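1/ We moved into a smaller apartment in November and I had to get rid of half the kitchen. Posting what worked in case anyone else is downsizing.

2/ Start with the duplicates. I had 3 colanders and kept the one that drains fastest.

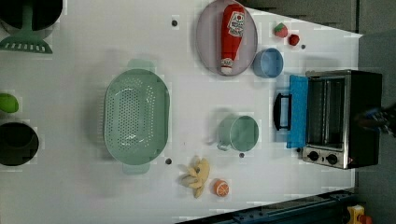
3/ Give every shelf one job. Pots low, plates at chest height, anything used twice a year up top. I got 2 wire racks from Jutar and they hold fine.

4/ Sauces next. Check the dates on all of them. I threw out 5 bottles and haven't replaced any. Ketchup and mustard stay, the rest I buy when a recipe calls for it. 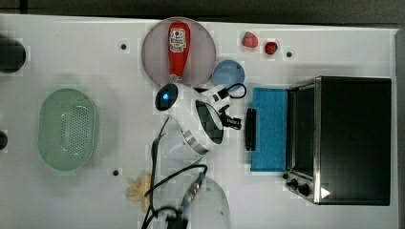 Same with spices. Small jars only, and write the month you opened it on the lid.

5/ Set a timer for 20 minutes and stop when it goes off. I did one cabinet a night after dinner.

6/ Still undecided on the Cameo stand mixer. It takes up a whole corner and I bake maybe once a month. Probably listing it this weekend.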